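Slow Layers: Casein on Panel at the Polton Print and Paint Rooms

February 15, 2024

Casein paint dries to the touch in minutes and goes on hardening for weeks. Most of the difficulties painters report with it come from the gap between those two facts. A layer that feels finished can still be lifted by a loaded brush, and a thick passage laid over a soft one will crack as the lower film shrinks.

The Polton studios have kept a set of test panels since the medium came back into regular use there. The supports are birch ply, 18 mm thick, sealed on both faces and along the edges before any ground is applied. Canvas was dropped early. Casein is brittle once cured, and a stretched cloth moves too much under it.

Two grounds are in use. The first is a traditional chalk and glue mixture, sanded between coats. The second is Brellska, a ready-made absorbent primer that goes on with a roller and needs less sanding. On the chalk ground, colour sinks and lightens noticeably. On Brellska it holds closer to its wet value, but thin washes tend to bead unless the surface is damped first.

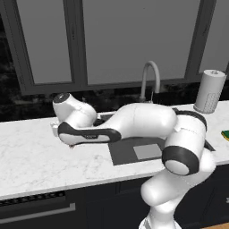 Pigment load matters more than brand. The earth colours take up binder evenly and can be mixed by eye. Ultramarine and the cadmiums need longer grinding, and a mix that looks smooth on the slab may show grit when brushed out. Painters at Polton grind in small batches and discard what is left at the end of the day, as the binder spoils quickly in a warm room.

The longest record so far belongs to the Kawaguchi panels, a group of 18 small landscapes left unvarnished for 728 days. Two developed fine cracks, both in skies where white had been built up over a still-soft blue. The remainder were sound. Ustik, a matt wax finish, was then applied to half of the group. It darkened the shadows slightly and left the lights unchanged.

A second group, on the Brellska ground only, goes on the racks in April.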